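Loveo Two-Arm Home Helper, Bedroom Package

Rustus makes the Loveo for people who would like to stop picking clothes up off the bed, and who have been patient about it so far. The bedroom package covers garments, bedding and small items on the floor. It does two of those well.

What it does today

Give it a shirt in a heap and it will find the shirt. The arms come in low, the fingers close slowly, and the wrist cameras check the grip before anything is lifted. In our June trials at the Trultbridge house it took 11 minutes to fold a laundry pile that Alby Henare, our test lead, folded in 3. Alby also talked on the phone the whole time, a feature we have not scheduled. 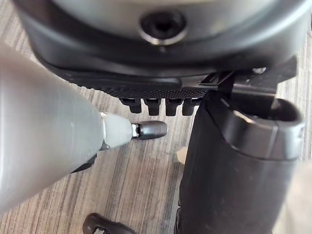 Speed is a setting, and we ship it on the low end. You can raise it from the Faulkner control app once you trust the machine around your furniture, or once you trust your furniture.

Reach is good down to carpet level. Cables are another matter. Loveo treats a cable as something to go around, and a loop of it across the floor can mean a long think.
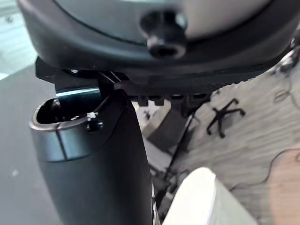 Chores, rated by us

Picking up one garment: yes.
Picking up two garments tangled together: yes, as one garment.
Folding towels: yes, slowly.
Straightening a duvet: it will be different afterward.
Paper scraps on carpet: some days.
Fitted sheets: see our roadmap, currently open through 2068.
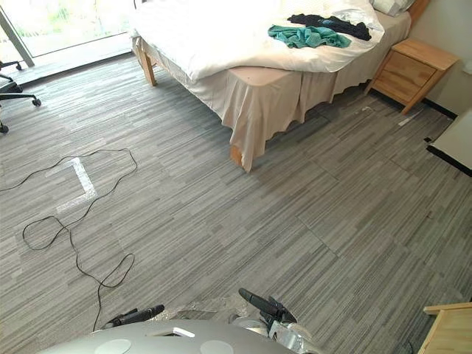 Most customers start with the bed because it is big, soft and hard to damage. Roel De Graaf, who designed the fingers, recommends one garment on a plain cover for the first week. Thick fuzzy fabrics are easiest to grip and hardest to let go of. 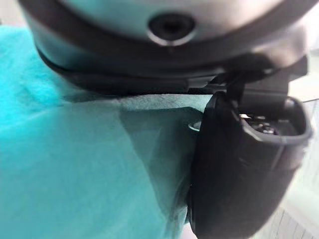 Replacement finger pads come in packs of 22 and press on without tools. Wipe them with a damp cloth when they pick up lint. Do not put them in the washing machine, even if Loveo does.

In the box

Two-arm unit, charging dock, one pack of pads, floor tape, printed guide.

Orders placed before noon ship the same day. Returns are accepted folded or unfolded.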